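Week 5 handout: Choosing a gripper kit, and what the simulator licence really gets you

Notes by Arūnas Lūse, for the Practical Automation evening group

Welcome back. Last week we got as far as the arm itself and ran out of time before the part most of you had come for, so I have moved the bits on payload to the reading list and given the whole of this session over to the Tokach kit. Please bring your copy of the quote sheet. If you have lost it, Jannik Wendt has spares in the office.

What is in the offer

The Tokach kit comes from Veltport and is sold to colleges and small workshops as one package. You get a two-finger parallel gripper, a wrist camera, the mounting plate, a cable set and a year's use of the simulator, which goes by the name of Zapata. The price we were quoted was 4000 pounds for the lot. After the first year the simulator has to be renewed, and the renewal price was not on the sheet, so I have written to ask. I would urge any of you buying for an employer to do the same before you sign anything.

The fingers open to 70 mm. Do keep that figure in your head when you are thinking about your own parts, and remember that the usable opening is always a bit less, as the fingers need room to come down on either side without knocking the thing over. Gholamreza Nazari asked last week whether longer fingers can be fitted. They can, and the drawings are supplied, but you will have to set the tool length again afterwards and the grip force at the tips will drop.

Working in Zapata first

I am a great believer in trying things in the simulator before going anywhere near the bench, and I know some of you find this dull! Bear with me. The exercise for this week has four steps, and you can do all of them on the college machines.

First, open the starter project and load the wrist camera view. Second, choose a surface from the materials list. There are 22 of them, from plain white to quite busy stone and fabric patterns. Third, jog the gripper down with the fingers open and save a picture at each height. Fourth, change the surface and do it all again, keeping the heights the same.

Write down what you notice as you go. I am more interested in your notes than in tidy pictures – a scribble in the margin will do.

Why fuss over the surface? A plain table makes life very easy for the part-finding tool, and people come away thinking it is cleverer than it is. A mottled grey background is a much fairer test, especially if your parts are grey as well, as Walter Huanca's brackets are.
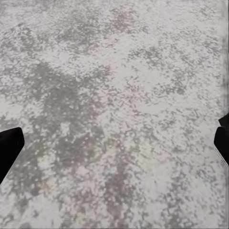 I would also look hard at how the view behaves when the camera is close in. Dark fingers are simple enough to pick out on a pale surface, but they take up room in the view, and any part lying behind them is lost to you. Fine texture can soften or smear in places too, and you should think about whether your program would mind. Walter's first attempt at Kestthorpe last term used one fixed height for everything, and he spent most of an evening finding out that a second look from higher up cured nearly all his trouble.

My own view of the kit, for what it is worth, is that the gripper is sound, the camera is decent and the manual needs another going over. The chapter on lighting is thin. Alcides Castaño has kindly lent us his own notes on that, and they are in the shared folder under "lamps".

For next time

Save your pictures and notes in your own folder, and read the section on grip force, pages 5 to 22. Think of one part from your work or home that you would like the gripper to pick up, measure it, and bring it along if it will fit in a bag. We shall start with those and see how far we get before the tea break.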